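Storing Winter Squash and Pumpkins So They Last

Every August I start clearing shelves, because by the time the first squash come in I want somewhere to put them. I ruined a lot of good pumpkins in my first few years of keeping them (the garden shed, the top of the fridge, a damp corner of the basement, I tried them all!) and I get asked about it often enough that I'm finally putting my notes in one place.

Start with the stem. If you're cutting your own, leave a good long piece of it on, three or four fingers' worth, and use pruners or a sharp knife. Don't twist. And please don't carry a pumpkin by the stem, however handy it looks. When it snaps you've got an open door for rot right at the top, and that pumpkin goes to the front of the line for soup.

Next, wipe them down. I used to scrub mine in the sink with dish soap, and I'm sure I scratched half of them doing it. Now I brush off the dry dirt with an old paintbrush and go over the skin with a cloth wrung out in water with a splash of white vinegar. Then dry them properly, including down in the creases and in the little ring where the stem meets the shoulder. Leave them out on a towel overnight and turn them over in the morning.

Then comes curing. Butternuts and most pumpkins like a warm, airy spot for ten days or so, and it toughens up the skin. Mine go on the enclosed porch on a slatted bench, not touching each other. Acorn squash I don't bother curing at all, they just lose flavor on me, and I eat those first anyway.

After that they want to be cool and dry with some air moving. The mistake I made for years was the basement floor, straight on the concrete. Every single one went soft on the bottom. Now I have a Drestine wire shelf in the back hallway, lined with flattened cardboard, and they sit there in one layer. It's the coolest hallway in the house and everyone complains about it except me and the squash.

Keep them away from apples and pears, too. The fruit gives off a gas that hurries everything along, and I once lost a whole row of butternuts to one forgotten bag of windfalls.

Now, the kitchen counter. I do keep one out, I can't help it, it's cheerful and it reminds me to cook the thing. A counter pumpkin has a shorter life than a shelf pumpkin, so pick one you plan to use soon, keep it well clear of the stove and the dishwasher vent, and lift it once in a while to feel underneath. On stone I slip a folded dish towel under mine, and the towel gets changed whenever it feels clammy.

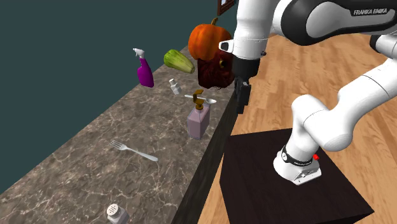

Hedvika Vondráček wrote in to say that she skips the towel altogether and uses a cork trivet, because her dish towels held the damp and she found a black spot under a pumpkin that looked perfect from the top. She also rubs the skins with a few drops of sunflower oil once they're cured, and says hers carry on into spring that way. I've tried the oil on two of mine and I do like the shine, though I can't say yet if it buys me any extra weeks. The trivet I'm stealing.

Check the whole lot every week or so. I pick each one up, look at the bottom, press near the stem with my thumb and put it back a quarter turn around. A small soft spot doesn't mean the trash! Cut it out generously, sniff what's left, and if the flesh is firm and smells sweet, cook it the same day. If it smells sour or the seeds are slimy, compost it and wipe down the shelf where it sat.

For the ones that need using up, I halve them, scoop them out and roast them cut side down at 375 until a fork slides in. Mash the flesh, let it drain in a sieve for an hour (pumpkin especially, it's so watery) and freeze it in muffin tins. Once the pucks are solid they go into a bag, and 3 of them make a pot of soup for the two of us. Write the kind on the bag, because frozen kabocha and frozen pumpkin look the same and they do not make the same pie.

And save the seeds. Rinse them, dry them on a plate and not on paper towel, which sticks like glue, then toast them with salt and a little smoked paprika. I keep mine in an old jam jar next to the coffee, and it needs refilling again.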